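okay so I finally dealt with The Bins. a thread, 1/

2/ Background: I've been saying since April that I'd sort out the sorting table. Parts get dumped in the big gray bins, parts get taken out of the bins, and the bins themselves never get so much as a wipe. Deepika Sundaram started calling them "the bathtubs" and now I can't stop.

3/ So Wednesday I stayed late with a bucket, dish soap, 2 scrub brushes and a podcast. First job was emptying everything into Peeters crates. I found 3 pens! All mine!! And a hex key I blamed Nuno for losing (sorry Nuno)

4/ Next up, the big one on the wood table. Gray all over, and the floor of it is scratched and scuffed with little dark specks. The sloping panel at the back is chipped too, with a faint green smudge on it. Years of metal bits landing in there will do that. 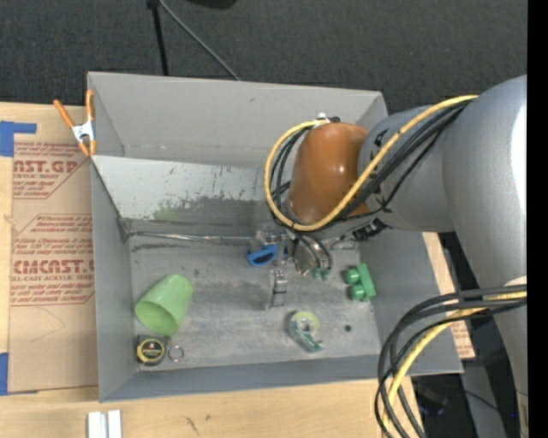
5/ Scrubbing. Warm water and soap first, then baking soda paste on the stubborn marks. Leave the paste on for a bit, go make coffee, come back. Don't use steel wool, I tried it on an old lid and it just made new scratches.

6/ Watch the metal edge along the bottom of the panel. Go along it with a cloth wrapped around a butter knife – slow, and mind your knuckles. Grit loves to sit in there.

7/ Saranya asked if we should just buy new ones from Plasenico. Maybe someday! But a scratched bin holds parts just as well as a shiny one, and I'd like the money to go to better lights first.

8/ Still to do: the small bins, and labels. If anyone has a label tape that survives soapy water please tell me, I'm on my third brand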